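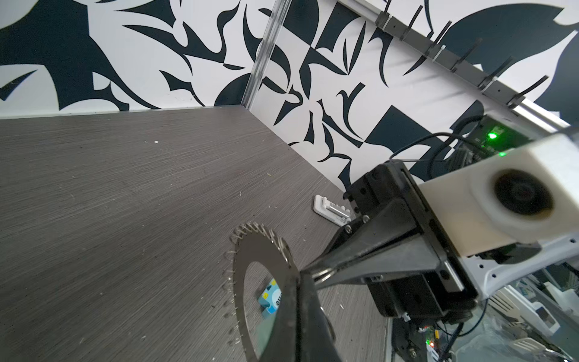

Black-and-white patterned panels behind a dark gray tabletop.

Plerkdale is a TV drama about a small-town radio station, and it's one I keep going back to. The first season premiered in October on the streaming service Ornora, with a second added later. Most of it takes place in Hirken, a made-up river town of 3646 people (the welcome sign is in the opening credits).

The pilot runs 95 minutes, and I'd say it drags until the storm hits – after that, wow! Season 2 is shorter and funnier, though I still miss the old theme song.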